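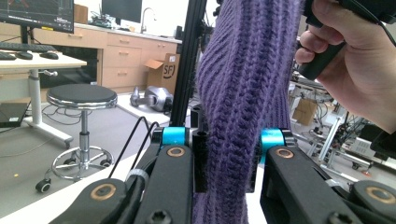
Raudsepp Knits Opens Winter Hat Drive and Adds a Second Drop-Off in Honstead

HONSTEAD, 27 November 2020 – Hi everybody, Deirdre Carroll here from Raudsepp Knits. I usually leave the press releases to people who own a blazer, but I wanted to write this one myself, since I've been bugging half the county about hats for weeks now and I figured I should put it all in one place!

So, the news. Our winter hat drive is open as of this morning and it runs through the end of January. We're collecting new, hand-knit or machine-knit beanies in adult and kid sizes, and they'll go to the Honstead winter shelter, the Zomdale school district and the overnight warming room on Mill Street. Last winter we took in 374 hats. I would love to beat that (I have a bet riding on it with my sister, and the loser shovels).

You can drop hats off at our shop in Zomdale, same as always, in the big blue bin by the side door. New this year, we also have a bin at the Cloltard Hardware store in Honstead, next to the paint counter. Both bins are open whenever the stores are. Please put your hats in a clear bag with the size written on a slip of paper, and wear your mask when you come in.

We get a lot of questions about yarn, so let me go over that. Machine-washable, please! Superwash wool is wonderful, acrylic is great, a blend is fine. I love a fuzzy mohair as much as anyone, but the shelter does laundry in giant hot loads and mohair comes out the size of an egg cup. Worsted weight works best. Any color goes, and the teenagers tell me they like dark ones.

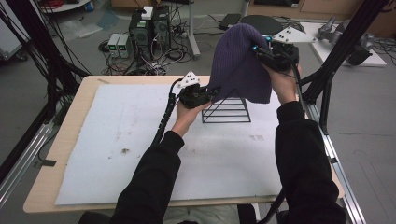
If you want a pattern, ours is free at the counter and we'll mail it to you if you call. It's a plain ribbed beanie, knit two, purl two, worked in the round on 16-inch needles. The adult size has a fold-up brim, and I've made so many of them that I can do it through an entire ball game without looking down. Rib is forgiving for new knitters and it stretches over pretty much any head. Just keep your cast-on loose. I mean really loose, go up a needle size if you have to.

Can't knit? We have 68 yarn kits put together for people who'd like to learn, each with enough yarn for one hat, a set of needles and the printed pattern. They're free, one per household, pickup in Zomdale only. I'm also teaching a beginner class over video in January, with room for 40 people. We'll cover casting on, the rib stitch and closing up the crown, which is where most folks get stuck and call me (I don't mind, keep calling). Sign up at the shop or leave your name on our machine.

And if you have a stash of leftover yarn that's taking over your closet, bring it by. Full skeins go into kits and the odds and ends go to the stripe people, who are very serious about their stripes.

Raudsepp Knits is a yarn and knitwear shop on Front Street in Zomdale. We sell yarn, needles and finished hats and scarves, and we do repairs.

Media contact: Deirdre Carroll, Raudsepp Knits, Zomdale. Stop in or call the shop during open hours.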